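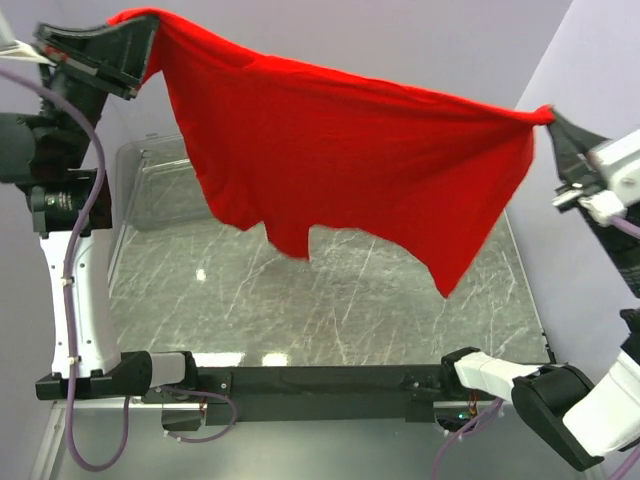 Figure 6. Red cloth held at two corners, one gripper on each side.

6.2 Recording a two-arm cloth task

Before you start, clear the table and set the grip force to 4 in Plellent.

1. Hold both leader handles level and press Record.
2. Close each gripper on a corner of the cloth.
3. Raise both arms together until the cloth hangs free of the table.
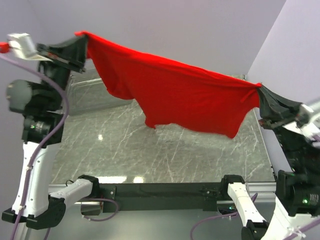 4. Move one hand at a time to correct the slope of the top edge. Small, slow movements record best.
5. Lower the cloth, open both grippers and press Stop.

Note: Record at least 200 episodes per garment. Start with the corners in a different place each time.

CAUTION: Do not pull the arms apart once the cloth is tight — the wrist joints can fault. If one does, press Stop and delete the episode.

Flavau Support | Manual updated August 19, 2025 | Back to top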